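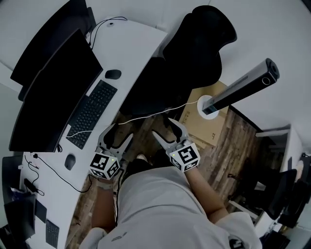
L'AS Stosville cherche un entraîneur ou une entraîneuse pour ses U15, et accessoirement quelques joueurs qui sachent où se trouve leur gauche

La saison s'est terminée comme elle s'est terminée. Nos U15 ont fini à une place que la bienséance m'interdit de rappeler, l'entraîneur en poste déménage (pour raisons professionnelles, il insiste beaucoup là-dessus), et nous voilà à rédiger une annonce.

Le poste : encadrement de l'équipe U15, deux séances par semaine, le mardi et le vendredi de 18 h à 19 h 30, plus le match du samedi. La reprise est fixée à la mi-juillet, sur le terrain annexe. Le terrain d'honneur est réservé aux seniors, qui y ont encaissé 5 buts lors de la dernière rencontre à domicile et tiennent donc à garder leurs habitudes.

Vous aurez sous votre responsabilité un effectif de garçons et de filles pleins de bonne volonté, dont un gardien qui sort bien dans les pieds et moins bien sur les corners. Deux milieux ont un vrai niveau. L'avant-centre pense en avoir un aussi. L'ambiance est bonne, les parents sont présents, parfois très présents, et l'un de vos premiers chantiers consistera à leur expliquer où se situe la main courante et de quel côté on se tient.
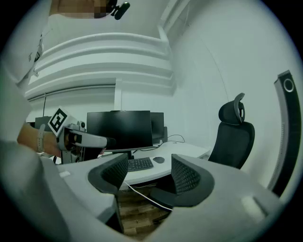
Ayantu Tilahun

Ce que nous demandons

Un diplôme fédéral d'entraîneur de jeunes, ou l'intention sérieuse d'en passer un dans l'année (le club prend la formation à sa charge, frais de route compris). Une expérience du foot à onze, comme joueur, comme éducateur ou les deux. Le permis B, car les déplacements à Rotich se font en minibus et la ligne de car ne circule pas le samedi. Un casier judiciaire vierge, dont nous demanderons l'extrait à tout le monde, y compris à ceux que nous connaissons depuis la maternelle.

Nous apprécierions également quelqu'un qui sache remplir une feuille de match sur tablette sans appeler le secrétariat à 13 h 55 pour un coup d'envoi à 14 h.

Ce que nous ne demandons pas : un « projet de jeu » de quarante diapositives. Nous en avons reçu un l'an dernier, il y était question de « pressing à la perte » et de « maîtrise des demi-espaces ». Nous avons perdu le ballon, et l'espace entier avec.

Ce que nous proposons

Une indemnité mensuelle de 381 euros, versée sur dix mois, et le remboursement des kilomètres au barème du club. Une tenue complète fournie par Curkico, notre équipementier, dans une nuance de vert que le catalogue appelle « forêt » et que nos adversaires appellent autrement. Des ballons neufs en début de saison. Une armoire qui ferme à clé, dont il faudra refaire la clé.

Vous travaillerez avec Abrehet Sisay, responsable de l'école de foot, qui coordonne toutes les catégories de jeunes et dont les consignes sur le rangement des plots ne se discutent pas. Un adjoint est déjà en place pour les séances du vendredi. Il est fiable, ponctuel, et il refuse catégoriquement de devenir numéro un.

Par ailleurs, joueurs et joueuses

Il nous reste des places en U15 pour la rentrée, en priorité pour des défenseurs. Deux journées de détection auront lieu en juillet au stade Hultura, la première pour les nouveaux, la seconde pour ceux qui auront oublié la première. Prévoir crampons moulés, protège-tibias, gourde et autorisation parentale signée par un parent. Nous reconnaissons désormais assez bien les écritures de collégiens.

L'essai est gratuit et n'engage à rien. Les licences se prennent ensuite au secrétariat, avec un paiement possible en 2 fois.

Pour postuler au poste d'entraîneur

Envoyez un CV et quelques lignes de motivation au secrétariat du club, par courrier ou par la page contact du site, avant le samedi 29 mai. Les entretiens durent 30 minutes et se tiennent au club-house, après l'entraînement. Il y aura du café. Les candidats qui l'ont déjà goûté peuvent apporter le leur.

Les candidatures venant du club de Rotich seront étudiées avec la même attention que les autres. Merci simplement de ne pas venir en survêtement.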